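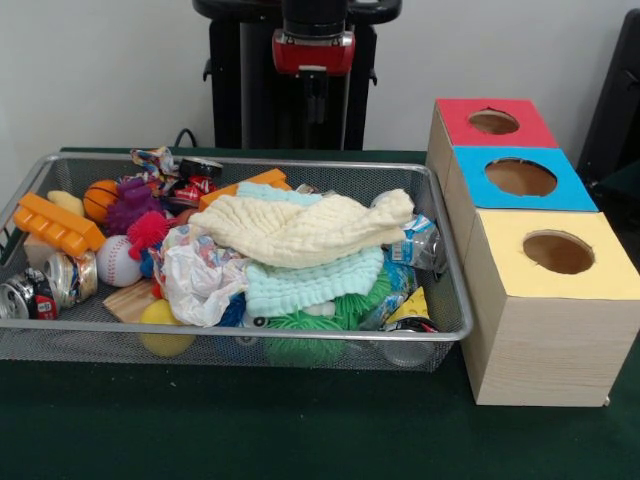 Obsa Lemma would have skipped the dye house and gone straight to the finishing floor, and told me so by email before I left. I took the full route anyway, so the notes below run in the order of the tour.

## Runetti mill, September open day

Entry is by the loading dock on the north side. Visitors are split into groups and given ear plugs. Our guide was a shift lead from the weaving floor, which helped, as most of the questions were about looms.

**Yarn store.** Cotton and a cotton-linen blend, on cones, racked by lot. Lots are never mixed within a warp. The room is kept humid, and the reason given was breakage — dry yarn snaps at the heddles.

**Dye house.** Seven vessels, four of them running. Each batch gets a lab dip first, checked under two light sources. The mill buys its reactive dyes from Prona and keeps a sample card for every shade it has shipped. The floor drains were being relaid, so we saw this part from the walkway only.

**Weaving.** Rapier looms, mostly on plain towel cloth. Noise made the talk hard to follow past the second row. A stop on one loom was traced to a weft sensor and cleared while we stood there.

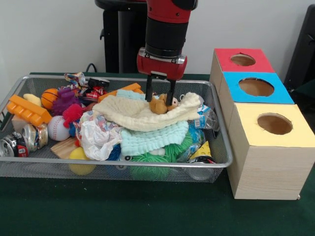 **Finishing.** Obsa was right about this floor. The stenter dries the cloth at a set width, and the operator showed how a small change in overfeed alters shrinkage after washing. Target shrinkage is under five percent in the warp. Cut pieces are washed five times in the test room before a lot is released. Two rolls from the Asfaw order had been held back for skew and were marked with tape.

**Shop.** Seconds are sold by weight. Faults are mostly slubs and uneven selvages. Cash only.

The tour ended at 3:30 p.m. Parking is in the Indon lot across the road — the gate there closes at 5, and the attendant does not wait.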